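# Teaching the towel fold by remote control

Read this before your first session on the cloth station. It covers the corner pick and the first fold, driven from the leader arm. The older page by Trevor Treloar covers rigid parts and still applies to those, but his grip settings are too hard for cloth.

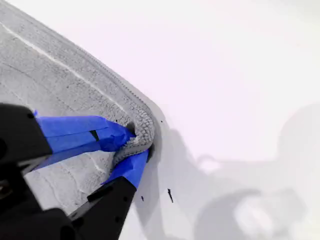

The corner pick decides how the rest of the run goes. A corner taken well gives you a fold in one motion. A corner taken badly means you spend the next minute chasing the hem, and the policy learns to chase the hem too.

## Before you start

- Switch on the follower arm first, then the leader. In the other order the follower jumps to meet the leader's pose.
- Wipe the work surface. Lint builds up quickly with terry cloth.
- Check the tape on both fingers. Wrinkles near the tips are fine. Loose flaps are not — they catch loops of the towel and drag it when you open.
- Set the grip force to the "cloth" preset in Tamayo. If the preset is missing, ask Doina Ristić to copy it over from the Trurow machine.
- Open a new session in Tamayo and type your initials. The episode counter should read zero.

Move the leader through its full range once with recording off. If the follower lags or buzzes, stop and rehome it.

## Laying out the towel

Drop it from a low height and flatten it by hand. Don't square it up perfectly. The first batch we recorded had every towel lined up with the table edge, and the trained policy missed as soon as one was turned a little. Csaba Juhász threw that batch out in August and we started again.

Turn the towel a different amount each time. Leave small creases in. Smooth out any crease that runs under the corner you plan to pick, at least until you have done a full session.

## The corner pick

1. Start recording with the foot pedal. Wait for the tone.
2. Bring the gripper in low and from the side, with the fingers open a bit wider than the hem is thick.
3. Stop just short of the cloth. Hold still for a moment. The pause gives us a clean point to split the episode later.
4. Slide one finger under the corner. Keep it flat to the table. If you feel the leader push back, you are pressing into the surface, so lift slightly.
5. Push forward until the hem is between the fingers. On a thick towel the corner will bunch and may fold over on itself. Leave it. A folded corner holds better than a single layer.
6. Close slowly. Squeeze the trigger over a full second and stop when the cloth stops moving.
7. Lift straight up by the height of a coffee cup and check that the corner comes with you.

If it slips, put it back down, open, and try again in the same episode. You get 3 tries. After that, press the pedal twice to discard and lay the towel out again. Episodes with one slip and a good recovery are worth keeping. Tag them "retry".

## The first fold

Carry the corner across in a low arc. New operators tend to lift too high, which swings the loose edge and leaves it twisted. Keep the middle of the towel on the table the whole way.

Lower the corner a little past where you want it, then draw back to the mark. Open the fingers before you raise the arm, and back out along the line of the hem. Lifting straight up with the fingers half open is the most common way to undo a good fold.

Take your foot off the pedal once the arm is clear. Don't record the trip home.

## Mistakes we see most

**Closing on the loops only.** The tips grab the fuzzy surface and miss the hem. It holds for the lift and lets go halfway across. Go in deeper.

**Watching the screen.** The camera view flattens everything. Look at the towel directly and use the screen only to check that the corner is in view.

**Rushing late in the session.** Edin Spahić went through our logs and found that most of the discards came after episode 68. We now stop for a break before then, whether or not the operator feels tired.

## Saving and review

Close the session in Tamayo and wait for the upload bar to finish. Then play back the first and last episodes at double speed. If the gripper and the cloth look out of step, the clocks have drifted. Note it in the session comments and tell Bonifacio Iglesias, who can usually fix it without a re-record.

The towel set now stands at 1,278 kept episodes, all from the Niddale bench. The second fold has its own page. Get signed off on this one first.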